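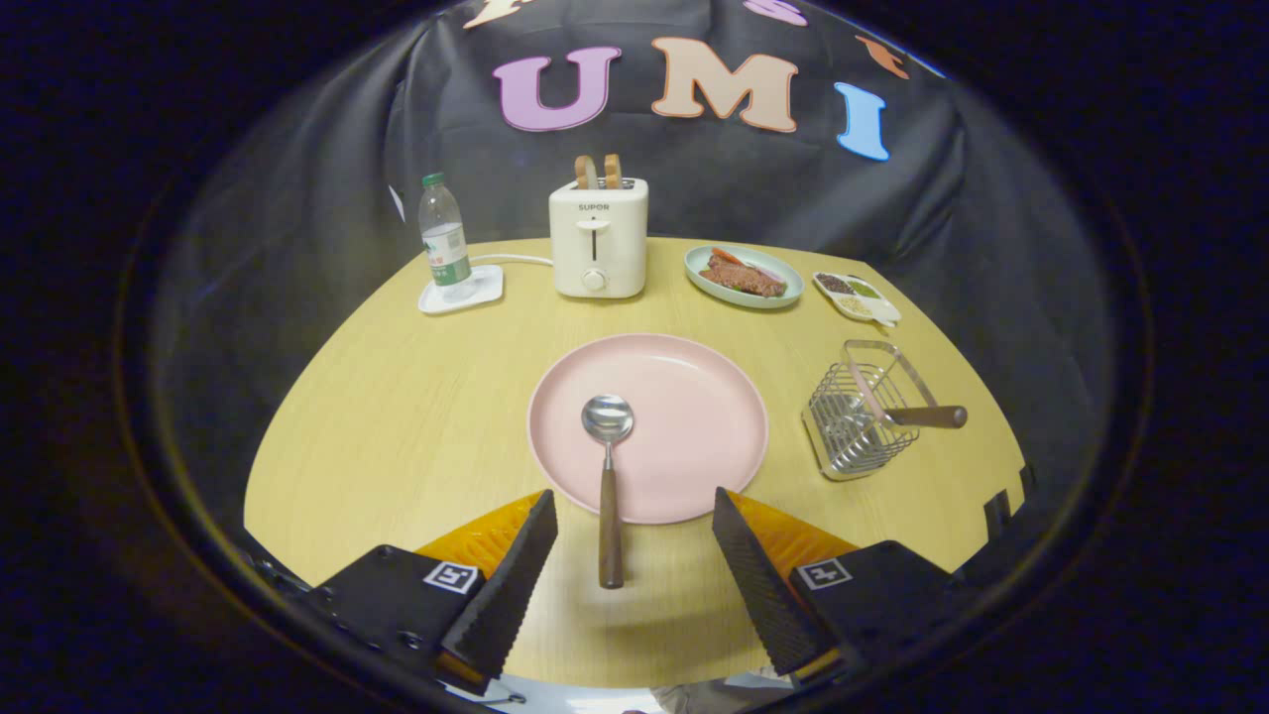

About us

Hello! I'm the founder of Flondale, and since I also answer the general inbox, you've probably already had an email from me.

We write software that helps robots pick things up and put them down again. That's the short version, and it's the one my neighbours get. The longer one is that we take recordings of people doing ordinary jobs by hand (laying a table, clearing up after breakfast, that sort of thing) and build the tools that turn them into something a robot arm can learn from. We don't make arms and we don't sell hardware. If you've got a robot already, lovely, we'd like to talk to it.

Our main product is called Kustness. It lines up the video with the gripper's movements, works out where the hand was at each moment, flags the recordings where tracking went wobbly, and packs up the good ones for training. I wrote the first version one wet March in a rented room in Lundbridge, and it fell over on anything longer than 5 minutes. It's a good deal sturdier now! We run it against a test set of 2000 recordings before each release, and a release doesn't go out until I've read through the failures myself, which I rather enjoy.

Quezada is the younger sibling. It's a small planner that sits between a trained model and the arm and checks that the next move is one the arm can make without clouting the toaster. Shiny things are still our weak spot, by the way. Spoons especially. A spoon handle is easy enough, but the bowl end throws reflections all over the place and the depth estimate goes off for a wander. We've got a fix half built and I'm quite hopeful about it.

We're still in Lundbridge, up 5 flights of stairs, with a kettle that takes an age. If you'd like a demo, or you've got a pile of recordings you don't know what to do with (about 700 is a nice number to start on), write to us through the contact form. Students are very welcome too, and Kustness is free for coursework.

Page last updated October 5, 2023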